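From: Joonas Miettinen
To: Flidetura users list
Date: 19 May 2024
Subject: Re: Re: left arm drops on protective stop, right arm doesn't

Keller wrote:

> We have the same pair-arm setup and have never seen this. Are you sure
> it's the brake and not someone leaning on the release? Our right arm
> sagged a bit in March and it was a visitor with a backpack. Also, which
> build of the controller are you on, and did you try swapping the power
> supplies left for right before blaming the hardware? I'd be interested
> in numbers if you have any. "Drops" could mean anything.

Fair questions. No visitors, no backpacks. I was the only person within reach of the release and both my hands were around a mug.

Numbers, as requested. I ran the flower arranging routine and triggered a protective stop from software at the same point in each cycle, with both grippers low over the mat. Out of 112 stops, the left arm sagged on 55. The right arm sagged on none of them, and has been insufferable about it. Where there is a sag, the worst I measured at the fingertips was 10 centimetres, which I think earns the word "drops". Most were far smaller, the sort of thing you'd miss if you weren't sitting there with a ruler on a stick.

I did swap the supplies. The fault stayed with the left arm. I also swapped the controller boards, which took an afternoon and one very small screw that now belongs to the building. Fault stayed with the left arm. Controller is on the Skutar build, the one before they moved the brake timing into its own file.

My current theory is the shoulder brake engaging late. The log shows the motor current going to zero, then the brake reporting closed two ticks later on the right and anywhere up to a good deal more than two on the left. During that gap the arm is held up by optimism. Brøndum suggested off-list that I just raise the hold time so the motors stay live until the brake has bitten. I tried it and the sag went away, but I don't love a safety stop whose remedy is to stop less promptly. If somebody can tell me that's fine, please show your working.
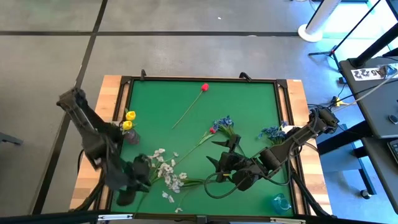 A late brake is most awkward when the arm is already near the bottom of its reach, with nowhere harmless left to go. My routine is a bad offender, as the stems lie flat and everything has to be picked up from mat height. The left gripper works right in beside the white sprays, and the purple vase with the yellow tulips is close to that arm as well, so a sag there can mean a bent twig or a knocked vase. The flowers are artificial and will forgive me. I would feel differently about fingers, and so the rule here, until this is sorted, is no hands over the mat unless both arms are parked and the power is off at the wall. The red button doesn't count as off. It is the thing that causes the problem.

Two things I'd like from the list:

1. If you have the same arms, could you pull the gap between current zero and brake closed from your logs and post it? Left and right separately, please. Averages are no use to me, I want the worst one.

2. Has anyone had the shoulder cover off and lived to put it back? The manual says "remove cover" and then moves on to the next chapter. I can see four fasteners and suspect a fifth.

Keller, if your visitor with the backpack is available, I'd still like to see the March log. A bit of sag on a right arm is more than mine has ever managed, and I'd want to rule out the brake before I blamed the luggage.

Joonas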